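Osar kitchen manipulation data: progress report to the Ranjbar program office
Mon 29 June

Where we stand

The plan we sent you in April promised 2,000 accepted demonstrations in simulation by the end of the first phase. We have 700. I would like to say the remaining 1,300 are nearly done, but they are nearly done in the sense that the first 700 were nearly done for most of May.

The shortfall has one main source. We rejected a large batch of early episodes after Drilness delivered its replay checker, which runs every recorded action back through the simulator and compares the end state. Plenty of our best-looking demonstrations did not survive the experience. An object would end up sideways, or on the floor, or in one memorable case inside a wall. All of those had been marked as successes by the person who recorded them, including several marked by me.

What counts as a demonstration now

An episode is accepted if it replays to the same outcome, if the operator did not pause for longer than the limit we agreed with you, and if the language instruction matches what was done. The last rule sounds too obvious to write down. We wrote it down after finding "put the mug in the sink" attached to a very nice recording of someone closing a drawer.

The task list stands at 39 tasks, all set in kitchens. Pick-and-place work makes up most of it, with doors, drawers and appliance controls filling out the rest. Operators drive the arm by teleoperation and get a fresh layout each time, with new cabinet finishes, counters and clutter. The policy is supposed to learn the task and ignore the decor. At present it has opinions about the decor.

Bottles have been the slow part. A wine bottle gripped by the neck has a lot of bottle underneath, and a small error at the fingers becomes a large one at the base. Operators who come to it from mugs tend to close too early and lift too fast. 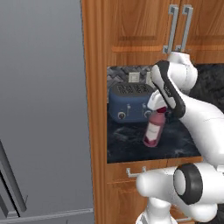

Kourosh Soltani objects to how we have been handling these. In his view we throw away too many episodes where the grasp starts badly and the operator recovers, and a policy trained only on tidy grasps will have no idea what to do with its own untidy ones. He would keep the recoveries, label them, and stop paying operators by the clean episode.

I argued with this for a week and then lost. Recoveries are now kept under their own label provided they pass replay. The pay change needs your approval, and the form is attached to the budget note.

Training so far

We have trained 8 baseline policies on partial data. They are good at reaching toward things. Grasping is mixed, and placing is worse. I am leaving success rates out of this report until the held-out layouts are frozen, as the last set of numbers I sent you improved overnight when somebody edited the test list.

Next phase

Hasham will supply a second teleoperation station in the coming weeks, which should let us record two operators in parallel. The shipment has been described to us as imminent since April. If it arrives, we expect to reach the full target by the close of the next phase. If it does not, we will need an extension, and I would sooner raise that with you now than in the final week.

Requests

Approval of the revised operator pay scheme. A decision on whether the recovery episodes count toward the target. Someone at your end to call Hasham, who have stopped picking up when it's us.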